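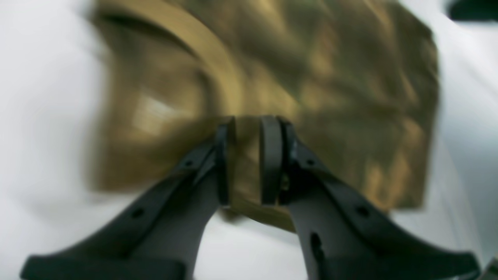
The Gold Bag

Châu Phùng had given herself until noon on Wednesday to pack for three weeks away, and by ten she had packed one gold bag, which was empty.

It was a good bag. It crackled. She'd got it free with something from Lodier, a shop where she had spent $32 on a candle and been treated like visiting royalty, and for two years it had lived in the hall cupboard waiting for an occasion worthy of its colour. She had decided the occasion was her brother's jacket.

The jacket was camouflage. Minh had left it behind when he moved north for the job at Saneck, along with a rice cooker, a box of cables and an opinion about her curtains. He had asked for it back in February, then in May, and then in July in a message that read only "jacket??" Now she was flying up to see him, and she meant to hand it over gift-wrapped, so that he would have to say thank you in front of his girlfriend.

She had paid Zirport for seven kilos of cabin baggage and not a gram more. Her scales, borrowed from Mrs Võ across the landing, said the small suitcase stood at 3,880 grams. That left plenty for the jacket, provided she gave up on the boots. She took the boots out. She put one boot back, to see how it felt.

"You can't take one boot," said Mrs Võ, who had come to visit her scales.

"I'm thinking."

"Think with the door shut. You're letting the heat out."

Mrs Võ sat down, accepted tea and looked over the jacket, which by then had the white table all to itself. She had folded garments for a living for most of her life, in a factory and then in a dry cleaner's, and it was plain that she was in pain.

"What's it doing?" she said at last.

"I'm folding it."

"It's lying down."
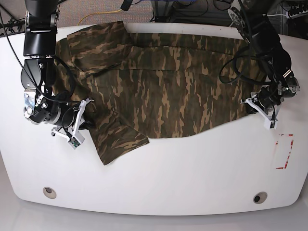 The jacket, some way into being folded.

Châu began again from the collar. The trouble with camouflage, she explained, was that you couldn't tell where one bit stopped and the next bit started. You'd take hold of what you thought was a hem and find you had a piece of the back. Mrs Võ said that was the idea, dear, it was for hiding from people.

"Sleeves in," said Mrs Võ.

"They are in."

"One's having a look at the floor."

They put the sleeve in. They smoothed the front, turned the bottom up to meet the top, and produced a sort of cushion, which Mrs Võ pressed with both hands until it gave up. It weighed more than either of them had guessed. In the left pocket was a bus ticket, a bolt, and a folded note in Minh's writing that said "RETURN CHÂU'S DRILL."

Châu read it twice. She had bought a second drill last spring, believing she had lost the first.

"Is it a nice drill?" asked Mrs Võ.

"It was."

The kettle went on again. At a quarter to twelve the jacket went into the gold bag, with a great deal of noise, and came out again, because the bag was an inch too narrow. They rolled it. It went in as far as the shoulders and stuck there, looking like something being born.

Mrs Võ finished her biscuit, stood up and took the bag off her. She shook the jacket out, put it on over her cardigan and did up the front. It came to her knees. She looked ready to invade the laundry.

"Wear it on the plane," she said. "They don't weigh what you're wearing."

So Châu wore the jacket, and both boots, and in the gold bag she put the new drill's receipt, folded very neatly, with a ribbon.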